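Teaching a Robot to Tidy Up: Tips for the Person Holding the Grippers

I used to think I knew how to pick up a dishcloth. Then I spent a winter doing it for the Trumgate project, with a gripper in each hand, and learned that I pick up a dishcloth like someone in a hurry to be somewhere else. The robot, when it was shown my efforts, did the same. It was a very good likeness.

These tips are for anyone recording household chores by hand, or driving an arm through them by remote control. Most of them I learned by throwing out takes. Our folder for the first season held 1,773 of them, and we kept 856.

Before you start

Do the chore once with your own hands. You'll find that "put the cloth away" has a fold in it, and a pat, and a small pointless smoothing motion you got from your mother. Decide whether you want the pat. If you do, it goes in every take. If you don't, sit on your hands until the urge passes.

Write down the start and the finish in one line each. "Cloth in a heap, left of the mirror. Cloth folded in half, same spot." Tape it up where you can see it. By the twelfth take, people begin to improve on the job, and a cloth that ought to be folded in half is being folded into thirds by somebody who feels artistic.

Check the markers. A printed cube or a patterned finger does its job only while a camera can see it. Wipe off thumbprints with a dry cloth and press down any peeling corner. Ours used to peel at the same corner every time, until Magdy Hamdy went over the lot with a glue stick and a look of great suffering.

Squeeze both grippers all the way open and all the way closed before the first take of the day. If one sticks, fix it now. It won't loosen up out of kindness.

At the table

Go slower than feels sensible, then stop slowing down. If you creep, the recording fills up with hesitation and you'll get a robot that hovers over a hairbrush like a guest at a buffet. I aim for the speed of someone folding laundry in front of a decent movie. A short chore should run 20 seconds or so on the recording, and if yours takes twice that, look for the bit where you were thinking.

Approach soft things from the side and take a good bite. Cloth is the great humbler. Pinch only the top layer and you'll lift a little tent, which collapses as soon as you're pleased with it. Take two layers, close fully, wait a beat, then lift.

Keep your elbows out. When the arms cross, one gripper hides the other, and whatever you did in there is now a private matter.

Leave some clutter. A bare table makes a lovely recording and a helpless robot. Real dressing tables have pens, packages, wires and scraps of paper on them, and the cloth has to be found among all that. Move a few things between takes, too, or it will learn that the pen is part of the furniture.
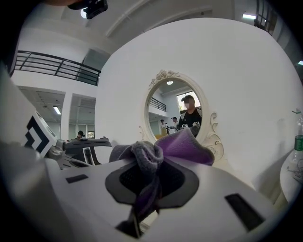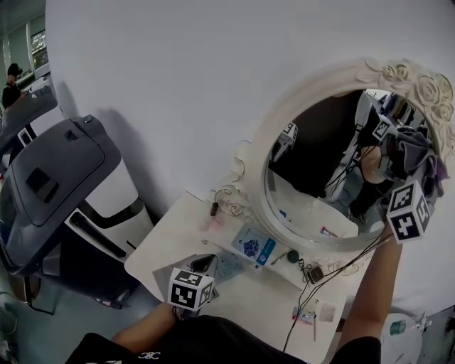

By the mirror with the carved roses: the cloth up close first, then the tabletop.

Mirrors need their own paragraph. A mirror hands the camera a second set of everything, including you, your hat and whoever is standing behind you. I've heard people say to cover it up. I say leave it in for a good share of the takes, because homes have mirrors and the thing will meet one sooner or later. Do keep an eye on where your markers are pointing, though. Our tracking software, a creaky old version of Grellex, once followed a reflected cube for a whole morning and reported that my left hand lived inside the wall.

Wires are the other nuisance. Run your own down and away from the working side before you begin. Once a gripper has hooked a cable the take is over, however much of it you'd already done beautifully.

When it goes wrong

If you drop something, pick it up and carry on, provided you can do it calmly. A clean recovery is worth keeping. Label it as one. What you want to throw out is the take where you dropped it, said a word, grabbed for it, missed, and finished with your sleeve.

Don't fix things with a spare finger. Everybody does. You nudge the corner with your knuckle, the fold comes out perfect, and the robot (which has no knuckle) is left to wonder how it was done.

Going remote

Driving an arm from a chair is the same work with worse gloves. Set the camera view before you touch the controls and leave it alone. Use small motions, let the arm catch up, and resist leaning your whole body to the left to make it go left. It doesn't help. I still do it.

If there's a lag, practice on something you don't like. We used an ugly soap dish.

Packing up

Name the files before you go home. "Final," "final 2" and "cloth good one" will mean nothing by morning. Hang the grippers up by the handles, never by the fingers, and charge them where you'll trip over the charger if you forget. Shake out the cloth. It has had a longer day than you.

Comments (4)

Judit Balogh
The knuckle thing! I watched back a whole afternoon of mine and there it was in every single take, one little knuckle poking out to square the corner. I've started wearing a mitten on that hand.

Wumpini Bonsu
Disagree on keeping the recoveries. We mixed ours in with the clean ones, and the arm began dropping spoons on purpose so it could pick them up again. Keep them in a separate folder at least.

Kristóf Simon
Does the two-layer grip work on fleece? Mine springs open as soon as I lift.

Yamila Zúñiga
Kristóf, take a bigger bite and wait longer before lifting. If it still springs, grab it nearer the middle and let the ends hang. It looks terrible but it holds.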